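## 4. De la norma escrita a la norma practicada

### 4.3. Criterios de agarre en recipientes de pared delgada

La versión inicial del protocolo Levico dedicaba once líneas a los recipientes y ninguna a sus bordes. Sus redactores, entre los que se cuentan dos de los firmantes de este artículo, daban por sentado que quien sabe sujetar un objeto sabe sujetar también aquello que lo contiene. Las anotaciones recogidas durante la revisión obligaron a abandonar esa confianza con cierta rapidez.

El texto vigente distingue entre *manipular el contenido* y *manipular el continente*. En el primer caso la cubeta es parte del entorno y se rige por las reglas de colisión (apartado 4.1). En el segundo pasa a ser la pieza, con todo lo que lleve dentro, y el operador debe declararlo antes de cerrar la pinza. La distinción parece escolástica hasta que se leen los registros antiguos, en los que una misma maniobra aparece como «recogida», «vuelco», «traslado» y, en una ocasión, «lo de siempre».

Para el agarre por el borde, el protocolo fija las condiciones siguientes:

1. El borde debe quedar entre las dos almohadillas, sin que la pared toque las articulaciones laterales de la pinza.
2. La fuerza de cierre se establece para el recipiente cargado. Se prohíbe reutilizar el valor del recipiente vacío «porque la última vez aguantó».
3. Toda inclinación deliberada se anota con su motivo. «Ajuste» no es un motivo.
4. Si el contenido puede rodar o deslizarse, la velocidad de giro se reduce a 40 grados por segundo.

La cuarta condición fue la más discutida. Nahuel Quezada defendía un límite en función de la masa; Yayra Issahaku objetó que los envases usados tienen la mala costumbre de llegar sin ficha técnica. Una botella aplastada no rueda como una botella, ni se está quieta como un bloque, y su comportamiento depende de una geometría que ningún fabricante se ha molestado en documentar. Se adoptó el límite único, que no satisface a ninguno de los dos y que ambos cumplen.
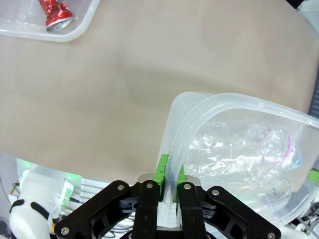 **Figura 3.** Agarre por el borde de una cubeta translúcida inclinada, con una botella de plástico arrugada en el interior. Al fondo, una segunda bandeja con una lata de aluminio aplastada.

Más delicada resultó la cuestión de la transparencia. Los recipientes translúcidos son baratos, apilables y, para buena parte de los sensores de profundidad, una cuestión de opinión. La norma interna de Urrutia, que tomamos como punto de partida, resolvía el problema recomendando «evitarlos en lo posible». Como recomendación es irreprochable. Como instrucción para una planta que lleva años comprándolos tiene un alcance limitado. El protocolo exige ahora que la posición del borde se confirme por contacto antes de aplicar la fuerza nominal: cierre lento, detección de resistencia, pausa, cierre definitivo. Los brillos de la pared no se aceptan como confirmación de nada.

La pausa dura lo que tarde el sistema en estabilizar la lectura y no puede suprimirse desde la interfaz del operador. En el borrador sí se podía, mediante una casilla titulada «modo experto». Todos los usuarios consultados se consideraron expertos.

### 4.4. Cumplimiento y desviaciones

Se revisaron 1610 maniobras registradas con recipientes de pared delgada. En 115 de ellas constaba al menos una desviación respecto de las condiciones del apartado anterior. La mayoría afectaba a la tercera, es decir, al motivo de la inclinación, campo en el que los operadores mostraron una reticencia que no habían exhibido en el de observaciones generales, donde abundan las opiniones sobre la silla.

La clasificación de las desviaciones corrió a cargo de dos revisores independientes, Kęstutis Luik y Nahuel Acuña, con arreglo a la guía Jumano. Los desacuerdos se resolvieron por discusión y, agotada esta, por remisión a Steinar Ásgeirsdóttir, cuya interpretación del término «borde» es más estricta que la del propio documento. A raíz de sus notas se añadió al glosario una definición de seis palabras («canto superior libre de la pared») que sustituye a un párrafo entero y a una nota al pie.

Conviene advertir de dos limitaciones. La primera es que el registro recoge lo que el operador declara, y una desviación no declarada tiene, a efectos de este estudio, el mismo aspecto que una maniobra impecable. La segunda atañe al material: todas las maniobras revisadas se ejecutaron con pinzas paralelas de dos dedos. No disponemos de datos sobre ventosas, y las afirmaciones que el borrador de Motine hace al respecto nos parecen prematuras, aunque están mejor redactadas que las nuestras.

En cuanto a las bandejas secundarias, el protocolo se limita a pedir que su posición quede fijada antes de iniciar la maniobra y que no se desplacen mientras la pinza sostenga otro recipiente. Hubo una propuesta para regular también su orientación, el código de colores y la altura máxima de la pared. Se pospuso a la siguiente revisión, prevista para mayo, junto con el formato de las etiquetas y el asunto, todavía abierto, de quién vacía las cubetas al terminar el turno.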